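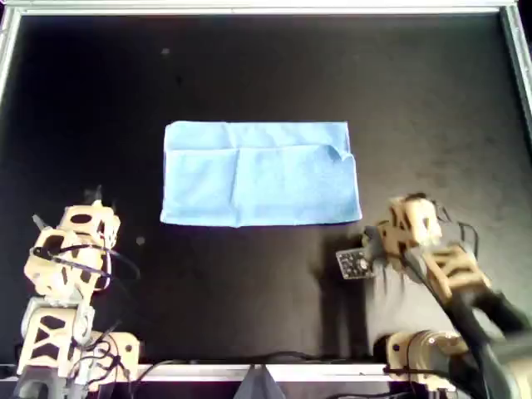 Does it leave lint on a dark surface, a customer asked back in January, and can it go in the dryer with the bath towels? No to the first, once it's been washed. No to the second too. Bath towels shed and the cloth picks it all up. More under Washing.

# Palta cloth towel, light blue

Juvau item 1006. Sold singly or in a pack of 6. Ships flat, paper band, no plastic bag.

General purpose towel for counters, tables, work benches, glass, dishes if you like. Soft, light, folds small. Not a bath towel — people do order it as one and send it back.

## Basics

- Color: light blue. Gray version is sold out, don't know when it's back
- Size: 22 inches on the long side, opened out
- Edges: stitched all round, no fringe
- Hanging loop: none. The old Mao towel had one, this doesn't
- Good for up to 70 washes before it starts to go thin

Color is pale. Looks a shade darker on the website than in the hand, depending on your screen. Goes lighter after the first few washes and then stays put. Coffee shows. Tea shows less.

## Folding

Comes folded in the band, and you can go back to that fold or not. For a shelf or a shallow drawer the wide fold works best. Lay it out flat, smooth it with the side of your hand, bring the sides in, then turn the top strip down over the rest. You get a rectangle wider than it is tall. Stacks fine. A pack fits in the Roltell shallow drawer with the divider taken out.

Creases: yes, it holds them. A fold line across the top and one or two down the middle is normal after storage. Shake it out. Corners like to curl a bit, specially after drying on a rack. Press flat with your palm, or put it at the bottom of the stack overnight. Ironing on low is OK but who irons these.

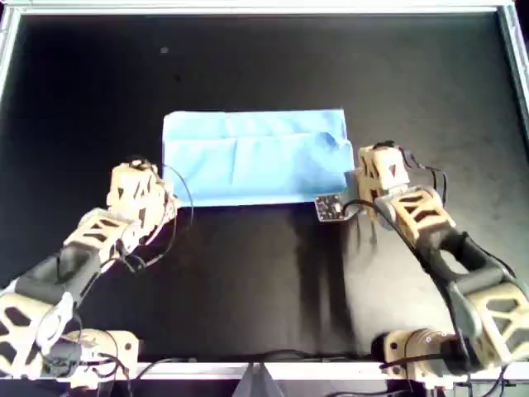

If one end keeps bunching up, open the whole thing and start again. Pulling at the top layer just moves the bump along. Easiest to fold on a hard smooth table, the bed is too soft for it and the carpet is worse.

## Washing

- First wash by itself, warm, before use. Some color comes out, not much
- After that with other cloths of the same kind, warm or cool
- Ordinary liquid detergent, half what the cap says
- No fabric softener. It stops soaking up water after that and theres no fixing it
- No bleach
- Line dry, or dryer on low without bath towels or anything fluffy

Used it for wax, oil or furniture polish? Keep that one seperate for good. Don't wash it with the kitchen ones.

## Using it

Dry for dust. Damp for smudges and scuff marks on matte surfaces, then a second pass with a dry part of the cloth. Black tabletops need the second pass most, they show every streak. Refold to a clean side as you go — eight or so wipes out of one towel if you're careful.

Not for hot pans. It's too thin for that.

## Returns and restock

Unwashed, band still on, within the usual return window. Packs can't be split, so one bad towel in a pack means we swap the pack. Send a note with the item number, no need to send the towel first.

Restocked May 8, 2025, singles and packs both. Light blue only.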